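3.2 Touring income and the return to other work

The second group of musicians in our sample had all toured with a band before going on to record alone. We were interested in how they paid for the first solo release, and in what they did for money in the months when they were not on the road. Earlier work on regional scenes has tended to treat the band years and the solo years as separate careers. Our interviews suggest the two overlap for longer than that, often by several seasons, and that the overlap is where most of the financial risk sits.

All 8 musicians in this group live within driving distance of Stirmont. Five grew up in farming or forestry households and went back to that work, at least part of the year, after their bands stopped touring. The other three took jobs in schools, in a warehouse and in a print shop. None described the return to day work as a break from music. Several said they wrote more in that period than they had in the van, mainly in the evenings and with one instrument.

Fees for solo shows were low. A typical support slot at the Cesley, the larger of the two rooms in town, paid 50 dollars and a meal. The same musicians had been used to splitting a band fee four or five ways, so the drop per person was smaller than it looks on paper, but the costs were no longer shared. Fuel, strings, and lodging all came out of one pocket. One respondent kept every receipt from her first solo run and let us copy them. She lost money on each date except the last — a house concert where the host passed a hat.

Record sales changed the picture only slightly. Pressing runs were small, and most were paid for in advance by people already on a mailing list. The Yan label, which released work by three of the group, pressed over 2000 copies of its best-selling title and far fewer of everything else. The label kept no advance system and paid artists in stock, which they sold at shows. Two respondents still had boxes at home when we spoke to them.

Figure 2.
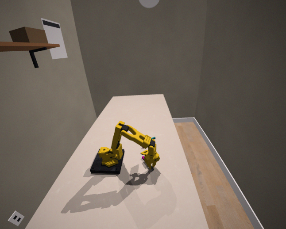
Stirmont, November

The interviews for this section were held in the back office of the Brotis rehearsal rooms, and each ran to a little under two hours. We asked the same opening questions of everyone and then let the talk go where it went. Respondents were asked to bring a set list from their last band show and one from a recent solo show. Comparing the two turned out to be useful. In six cases at least one song appeared on both, usually slowed down and moved to a different key.

The lists also show how audiences were carried over. Songs kept from the band years were nearly always placed near the end of the set, and respondents said this was what people had come to hear. The Cesley holds 160 standing, and the musicians who filled it did so on nights when the old band name was printed on the poster. Without it, attendance fell to a level better suited to the smaller room. We return to the question of billing in section 4, where promoters give their own account of how the posters were worded and who had the final say.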